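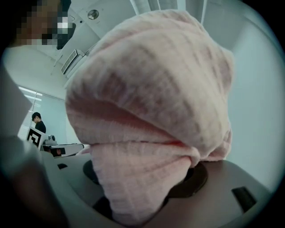
Testers wanted - handheld gripper kit, towels and other soft stuff

Tronditz is looking for 18 people to try out the Fletetti hand gripper before the next version ships. Paid, part time, starts January. Kerr office, second floor.

What you'd be doing: pick up cloth with the gripper, fold it, put it down, do it again. Waffle weave, terry, fleece, T-shirts. Some 100 folds a session, with breaks. Then fill out a short form on how the grip felt, where it slipped, what bugged you. We want complaints. The last batch of testers were way too polite and we shipped a trigger that's too stiff.

Sessions are 4 hours, mornings or afternoons, your pick. Two sessions minimum, more if you want them.

You need:
- both hands in working order, no recent wrist injury
- OK with being recorded while you work (faces get blurred before anything leaves the office)
- OK standing for most of it, stools availible
- 18 or older

No robotics background needed. If you fold laundry at home your qualified. Left handers please apply, we are short on those.

Pay is hourly, same rate as the Allum study, plus parking. Lunch if you do a double.

To apply: web form, put ref 1837 in the subject box, tell us which days you can't do. No resume. Form closes when we're full. Staff and family of staff not eligible, sorry.

Posted December 17, 2021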